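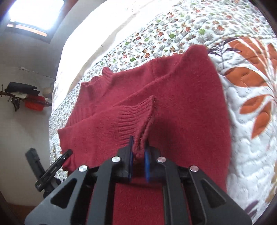

CLILLWOOD, 2019-09-08

I have started folding my sweaters on the bed again, and I want to make a case for it.

For years I was a closet-shelf folder. I'd stand there with the door half open, pin the sweater to my chest with my chin, bring the arms in and sort of roll the whole business down into a lump. Then I'd shove the lump on top of the other lumps and shut the door before anything slid out. I thought of this as being quick (I am a quick person, ask anybody who has tried to eat dinner with me). What I was really doing was putting off the same job, over and over, because every time I wanted the gray one I had to pull down four others to get at it.

A bed fixes all that. You've got more flat surface than any table in the house, it's soft, and the cover has enough grip that a sleeve stays where you lay it. You can spread a sweater out, find the cuffs, and pull them free of whatever they've got themselves tucked under. A red knit on a patterned quilt is about as easy on the eyes as housework gets, too. I don't mind saying that matters to me. I'd fold a lot less if it all had to happen on top of the dryer.

My real complaint, though, is with the advice. I went looking for some in April, when I was putting the wool away, and I came back with a headache. There's a storage outfit called Allisero that sells you a plastic board to fold around, plus a set of bins that only fit things folded around the board. There's a household site, Femirley, where the sweater guide runs to 2,476 words. I know because they print the word count at the top, next to how long it will take you, as if that were a selling point! I read the whole thing. It has you stand the sweaters on end in a drawer like file folders. I tried it for a week and mine just sagged into each other like people asleep on a bus.

Knits don't want to be stood up. They're heavy and they're floppy and they've got opinions about gravity. And they don't want hangers either, and on this I will not budge. I hung a perfectly good cardigan for one winter and it came off the hanger with a little horn on each shoulder. I wore it around the house like that until spring and felt like a goat.

So, flat. Flat and folded, on a bed, one at a time, and I start with the sleeves.

Most people start with the body. They square up the shoulders, smooth down the front, and then flip the arms in at the end like they're closing a cardboard box. But the sleeves are where a heavy sweater goes wrong. A sleeve is a tube, and a tube twists. If there's a twist in it when you fold it over, you get a hard ridge running down the middle, and when you put the sweater on in November you've got a crease from elbow to wrist that no amount of tugging will get out. Pick up the cuff first. Pinch just the ribbing and let the rest hang off it for a second, so the twist works itself loose, then lay the arm down and run your palm along it from the shoulder out. The whole thing takes no time.

I learned a lot about cuffs from one sweater in particular, a big dark thing from a label called Pîrvu that I paid $62 for and told my family I paid less. The ribbing on that one is so long you can fold it back double, and for ages I folded it that way for storage too, since I wore it that way. Don't. The doubled part keeps its shape in the drawer, and the outside of the bend collects every bit of fuzz in the room. Unroll it before you put it away. You can roll it up again when it gets cold.
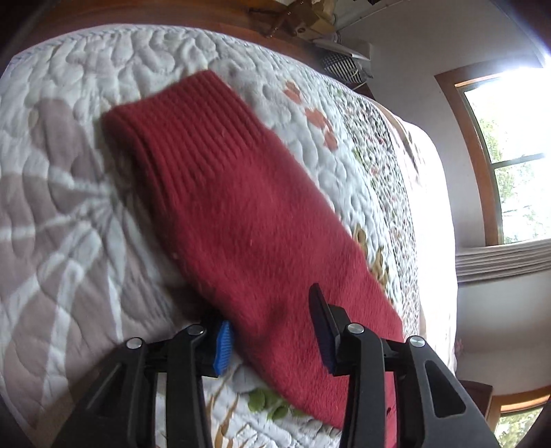 I made this whole argument in the Clillwood newsletter last spring, in a shorter form, and the replies were lively. One reader wrote back that sleeves first is fine for people with two sweaters and a free afternoon, but in a house with kids you fold the body in thirds, let the arms land where they land, and be glad it's off the floor. Another said the only part of a sweater worth fussing over is the neck.

I've thought about the first one a good deal. There's something to it. I live in a house where the laundry belongs to grown people who don't spill much, and I can take over a bed for an hour without evicting anyone. When I was raising my own, I'm sure I folded nothing. I remember a basket of clean things that we all just ate out of, so to speak, and nobody went to school cold. If that's your life right now, go ahead and let the arms land where they land.

The neck person I'll fight, though. A ribbed neckband mostly looks after itself. It'll go a bit wavy along the edge, and it comes right once there's a head through it. Cuffs get pushed up, soaked at the sink, dragged through gravy and yanked over mittens. If you've only got patience for one part of the sweater, spend it there.

The other thing I like about the bed method is that it makes you look. A sweater in a lump on a shelf could have a hole the size of a quarter in it and you'd never know. Spread out in decent light, you see the pills coming up, you see lint, you see the spot that might be soup. I found a moth hole that way two winters ago, in an armpit, when it was still small enough to close up with a bit of matching yarn. I'm no mender, and my repair looks like a spider sat down to rest. But it held, and I'm wearing that sweater yet.

I'm also slower now about buying new ones. Once you've handled everything you own on a bedspread, one piece after another, you get a pretty clear idea of what you've got. I've got plenty. I've got more red than any one person should, and a green turtleneck that I keep out of guilt.

There's a fellow feeling in it, too. I can't be the only person in town standing at the foot of a bed in September, getting the wool out early and hoping for a frost. We have 4,000 people here and I'd bet every house has at least one sweater that's been folded wrong since the day it was bought.

Mine are done except for the turtleneck. I left that one out on the chair, arms every which way, and I'll get to it when I've decided whether it's staying.

By the Clillwood home columnist

Recent columns
The drawer that won't close
In defense of the clothesline
What I keep under the bed
Good scissors and where they go
Mending for people who can't mend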